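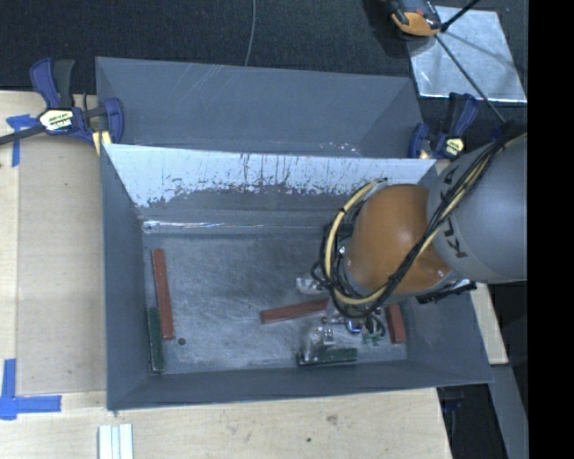

2020-11-26
Bin picking project, student team notebook
Entry by Tomás Arruda

Goal for this session: get the new grasp planner through a full set of attempts with the long blocks, then decide whether the wall-clearance change stays in before the class demo.

Setup

Arm is the KUKA, in the same mounting position it has had since August. Two gray metal bins, one behind the other, clamped at the junction with the blue and black bar clamps. Pad goes between jaw and bin. If you take a clamp off, put it back at the same corner and rerun the bin pose check. The check takes less time than finding out halfway through a run that the planner's model of the wall is wrong.

Blocks for this set are the long reddish-brown ones and the dark green ones. Front bin is the source bin. Planner is Siritz, branch "walls". Logging goes through Vusport as before. Run numbers continue from the last entry, so this set starts at 407.

Parameters

Gripper speed unchanged. Approach height raised to 60 mm above the highest detected point. Minimum finger-to-wall clearance 14 mm. The old value was smaller and gave more candidates near the walls, but too many of those ended in a protective stop.

Runs

407: Clean pick of a block lying flat near the center. Placed in the rear bin, returned by hand.

408: Same block, different start pose. Clean.

409: Planner chose a green block along the near edge of the floor. Finger came down on top of the block and pushed it toward the wall. Stopped by hand. The pose estimate was good along the length of the block and off across its width.

410 to 413: Repeated the near-edge case on purpose. Two picks, two misses. Both misses had the wrist turned so that the hose loop was on the bin side. Don't know yet if that is the cause or only goes along with it. The cable bundle does pull on the wrist at that angle, and the joint torque trace has a small step in it at the same place each time.

414: Protective stop during approach. Block resting against the wall. Planner treated the block and the wall as one surface, then picked a grasp axis across both.

Stopped here to look at the depth data.

Depth data

The upper part of the far wall is shiny, and with the lamp on we get a band of bad returns there. Rocha's filter drops most of them, but what is left sits in front of the real wall, so the planner sees a ledge that does not exist. Lower on the same wall, where the metal is darker, the returns are fine. There is a second bad line along the base of the wall where the seam is. It is thin and I have been ignoring it. I should not be, given that a block lying against the wall starts exactly there.

Tried with the lamp off. Band is weaker, green blocks get noisier. The dark green returns less than the reddish-brown under any lighting we have, so turning the lamp off trades one problem for the other.

Tried masking the wall plane using the fitted bin model and a margin. Works for the band. With the margin wide enough to remove the seam it also eats the edge of any block touching the wall. Left the margin narrow for now.

Runs, continued (mask on, narrow margin)

415 to 420: No protective stops. One miss, near edge again, same wrist angle.

421: Block standing steeply against the side wall. No valid grasp found, planner moved on to the next block. Correct behavior for the demo. For the contest rules it would count as a skipped item, so we need the nudge motion by then.

422: Tried the nudge by jogging manually. Block fell flat and the next detection was good. Jog positions saved in Buncombe under the run number.

Notes for whoever is on next

Keep the small bright green pieces out of the scored runs. The segmenter merges them with whichever block they touch and the reported length comes out wrong.

Do not move the blue tape on the table. The corners are where the tray calibration gets its marks.

Cable bundle: add a wrist limit in the planner before changing any of the ties. If the near-edge misses go away with the limit on, we have the answer without rerouting anything.

The force log from run 444 in the older numbering is still in the same folder. It has nothing to do with this set. Somebody please rename it before we get that far.

To do

Wrist limit, then repeat the near-edge case with both block colors.
Separate mask for the seam, applied before clustering.
Turn the manual nudge into a motion the planner can call.
Ask if we can have matte film for the far wall, and whether the rules allow it.

Clearance change stays in.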